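Saturday at the Zistel open day in Cusville
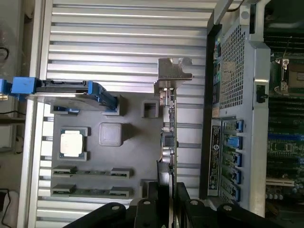

A processor and two memory modules in their tray.

I've wanted to see inside the old Zistel building ever since we moved to Cusville, so when the open day notice went up at the library I put it on the fridge and told everybody in the house to keep their Saturday free. In the end I went alone, with a thermos and the wrong shoes (more on the shoes in a minute).

Doors opened at 10 and the line already went past the bike racks and halfway to the bus stop. You can drive, but the lot behind the building was full before I got there, and I saw a lot of people circling and looking grumpy. Take the number 7 bus from Huerta. It drops you across the street and it's a nice ride along the river.

The building is the real star for me. It was put up as a thread mill and it has those huge saw-tooth windows in the roof, so even on a cloudy morning the light inside is gorgeous. They kept the old iron columns and painted them a dark green, and if you look up near the stairs there's a row of hooks left over from the mill days. I stood there gawking so long that a family with a stroller had to ask me to move. Sorry, family!

Then the stairs. There are 163 steps to the top of the water tower, they're open metal grating, and I was wearing little flat shoes with no grip at all. I went up anyway, very slowly, holding on with both hands. Totally worth it - you can see all the way to the hills at Ternach, and the whole town looks like something from a train set. Anyone who hates heights can stay in the yard and listen to the brass band, who were loud and cheerful and played the same polka twice while I was up there.

Lunch was in the old loading dock. I had a potato pancake with sour cream and a cup of plum soup that I'm still thinking about, and I'd skip the hot dogs, which looked tired. They had set out 800 paper programs and those were gone by noon, so if you want the one with the floor plan, grab it at the door. I ended up reading over a stranger's shoulder.

The history room is small and easy to miss, down the hall past the coat racks. Go in! There are payroll books from when the mill turned 100, all in the same slanted handwriting, and a wall of photos from the summer picnics. I found our street in one of them, back when it was an orchard.

I left at 3 with sore calves and a jar of honey from the stall by the gate. Next time I'm bringing sneakers and a bigger bag, and I'm getting the plum soup first.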